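Beddale Table Set – read me first

Hello, and thanks for downloading. I put Beddale together because I wanted a decent record of a small play kitchen laid out on a plain white tabletop, and I couldn't find one that bothered with the boring bits (which bowl was which, what was on the plate, and so on). So this file is mostly the boring bits. I've grown very fond of them!

Version 5, last tidied up on 22nd October. If your copy still has a folder called Clavell in it, you've got the July one, and you'll want to fetch it again – I'd muddled the bowls in that.

What's in the kitchen

It's a mix of play food and kitchen things. The ketchup bottle goes on the big round plate, lying down, and a red strawberry goes in the little blue bowl next door.
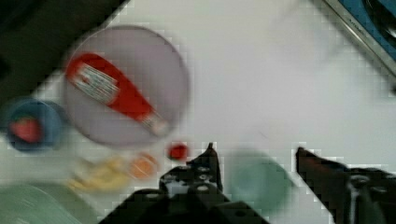

I keep the names short in the labels, so it's just "plate", "bottle", "bowl_blue", "colander" and so on, all lower case. The plate caused me more bother than anything else. Some days I'd call it lavender, other days a pinkish grey, and in the end I gave up and took the colour out of its name altogether. If you're sorting by colour, please don't trust your own eyes too far on that one either.

A few notes on particular items:

banana – it's yellow and it's a toy, and I've used one label for it however it's lying.

orange – labelled "orange_cut". I went back and forth over "slice" and "half" and settled on something that covers both.

strawberry – the one in the blue bowl is "strawberry_a". A second one out on the table, near the bottom of the plate, is "strawberry_b".

colander – green, oval, with lots of tiny holes in the base. It's a basket shape really, but "basket" was already taken in my Rizvi set and I didn't want the two to clash if anyone joins them up.
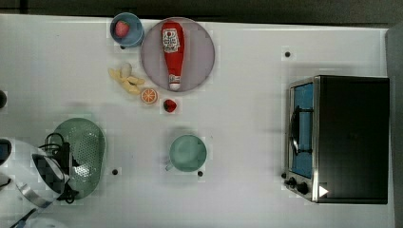
How the files are arranged

There are 196 layouts, each with its own small text file listing what's out on the table and what it's sitting in or on. The first 100 are the ones I'd start with, as I've been over them twice. The rest have had one proper read through and I'm still finding typos (sorry in advance).

"In" means inside a bowl or similar, "on" means resting on a plate or straight on the table. The bottle is "on" the plate.

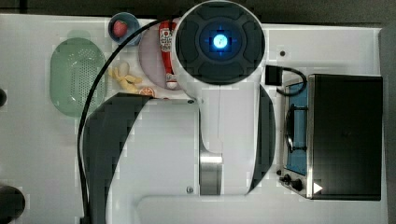

I've also given the toaster oven a few labels of its own: "oven", "oven_rack" and "oven_knobs". The knobs share one label, which I might split up one day if somebody asks nicely.

Known problems

17 layouts have a label spelt "colandar". Search for both until I've fixed it.

Blurry pictures are left in. Small lettering is often too soft to read, so I haven't typed out any label text.

Using it

Help yourself for teaching, tinkering or research. A mention of Beddale would be lovely. Corrections go to the Clokholm page, under "kitchen".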